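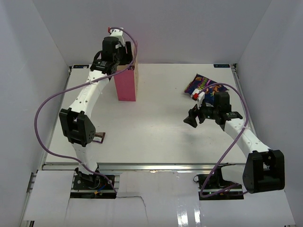 Page text: Krystyna Jakubowski. Reviewed by Cyprian Cieślak. Last revised in September.

About Kurek

Kurek is a water testing laboratory in Culham. We analyse drinking water, process water and borehole samples for farms, small food producers, schools and private households. The laboratory has 19 staff, 15 of whom work at the bench.

What we test

Routine chemistry covers pH, conductivity, turbidity, hardness, nitrate, nitrite, ammonium, iron, manganese and lead. Microbiology covers total coliforms, E. coli, enterococci and colony counts at two temperatures. Pesticide screening is sent to a partner laboratory, and the report states which results were obtained there.

Samples

Bottles are supplied by us and must not be rinsed before filling. Microbiology bottles contain a small dose of sodium thiosulphate, which neutralises residual chlorine. Fill to the shoulder, close at once and keep in the cool box provided. Samples received after 4 pm are logged the next working day. The minimum volume for the full chemistry set is 720 ml; for microbiology alone it is 300 ml.

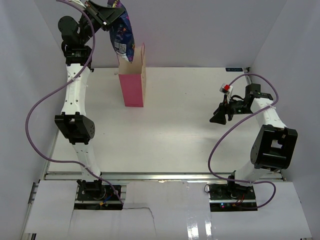

Snack packet and pink paper bag on a white tabletop.

Records and reports

Every sample is entered in Lakelora, our sample register, on arrival. The entry holds the collection time, the arrival temperature and the name of the person who took the sample. Reports are issued as PDF files. Each result is given with its unit, method reference and measurement uncertainty. Results below the reporting limit are shown as "less than" and are not rounded to zero.

People

Kyung-hwa Baek, laboratory manager
Elżbieta Śliwiński, microbiology
Cyprian Cieślak, chemistry and instrument calibration
Krystyna Jakubowski, quality and documents
Jad Issa, sample reception and collection rounds

Queries about a report should quote the sample number printed at the top right of the first page. Bottle orders go to sample reception.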